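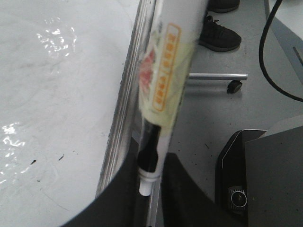 Put the Blur in the Planner

December
By Nafula Owino

Most manipulation stacks treat perception as a service. The planner asks where the object is, the detector answers, and the motion runs. At Motside we worked this way for two years, and I now think the interface is wrong. The planner should know what its own motion does to the wrist camera, and it should pay for it.

Consider a tube held between two fingers beside a glossy white tabletop. The shoe on the floor behind it is fairly sharp. The tube, the one object the controller cares about, is smeared until its printed label can't be read. Glare sits on the table in two bright patches. A pose estimator given this input will still return a pose, often with a confidence score that looks fine.

The usual fix is downstream. Teams add a filter, raise the score threshold, or retrain on blurred data. We did all of these in Ruto, our planning layer. Retraining helped the detector find tubes. It did little for the roll angle, which depends on print that the blurred pixels no longer contain.

What helped was a cost term. Ruto now predicts image motion at the target for each candidate trajectory and penalizes anything above 8 pixels per exposure during the windows when a pose is required. Outside those windows the arm moves as fast as it likes. Over 725 trials, roll failures fell from 22 to 10. Mean cycle time went up slightly.

Poojary, who maintains our detector, objects that this couples two modules that should be tested apart. The objection is fair. A change in exposure time now changes the path, and our regression suite had to be rebuilt to cover it. I would still take the coupling. It was always present in the hardware, and the old interface only kept it out of the logs.

The term does not handle glare. Specular patches move with the camera, and predicting them needs a lighting model we do not have. For now the estimator masks saturated regions and reports the masked area along with the pose. The planner may ask for a second view. It should be able to ask for that anyway.

Related
Bullis: Notes on Timestamp Drift
When a Confidence Score Is Not a Probability
Replanning Under Stale Poses

Contact | Copyright Motside | Back to top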